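Jan 5, 2023

First day back at Buvedlow after the holiday. My hands had forgotten the grippers and the first demonstrations were slow, so I deleted three of them. The task this week is table setting: plate, knife, placemat, tray. In October we did only cups, and I think I liked cups more.

By lunch I had 60 good ones. The knife is difficult for me, the fingers must close on the handle quite flat or it turns. 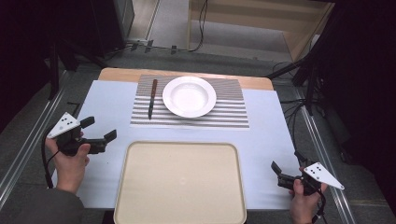
After lunch it went better and I finished with 147. Iturra wants 600 before they train again, so I will be at this table for some days. My left wrist is a little sore. Tomorrow I must ask for the softer finger pads.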